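Reference > Religion and belief > Devotional practice > Purnusus

We use cookies to remember your reading preferences. Accept | Manage settings

Purnusus

Purnusus is a structured form of shared devotional writing practised in small lay groups, chiefly within parishes of the Utness district. Members keep individual notebooks between meetings and read selected entries aloud in a fixed order. The term denotes both the practice and the notebook used for it. It is distinguished from the private examen by its requirement of an audible reading, and from the Bible study circle by the absence of commentary.

Origin

The practice is generally traced to a handwritten rule compiled by Lorenz Mayrhofer, a lay catechist at Tindall, for the use of households living too far from the parish church to attend weekday prayer. The rule circulated in copies for several years before a printed edition of 500 was issued in October. A second printing of 2000 followed, with the appendix on feast days omitted. The surviving manuscript contains 898 numbered prompts, of which the printed editions reproduce fewer than half. The basis of Mayrhofer's selection is not recorded.

Form of the meeting

A meeting is normally held in a private home or parish hall, with participants seated at one table. The leader, termed the fita, opens with a psalm and names the prompt. Each member then reads one entry without introduction. A silence of fixed length follows each reading. Replies, advice and questions are excluded by the rule, although the later Tindall usage permits a single spoken intercession after the final silence. The office of fita rotates at every meeting and carries no teaching authority. 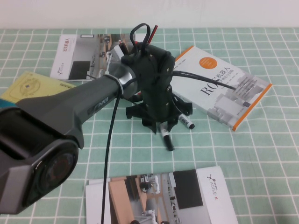

The notebook

The notebook is ruled in two columns. The left column is reserved for the scriptural passage or prompt, copied by hand; the right column holds the writer's response. Entries are numbered continuously and are not dated. Completed notebooks remain the property of the writer and, under the Utness usage, may be buried with the owner. Typed entries were disallowed in the original rule and are now accepted by most groups.

Distribution and reception

A district survey listed 1392 regular participants, nearly 500 of them in groups following the Tindall usage. Clerical opinion has been divided. Supporters have emphasized the value of the silences for members unaccustomed to contemplative prayer. Critics have objected that the exclusion of commentary leaves doctrinal errors uncorrected.

See also: Examen; Lectio divina; Lay confraternity

Entry last revised 08/09/2021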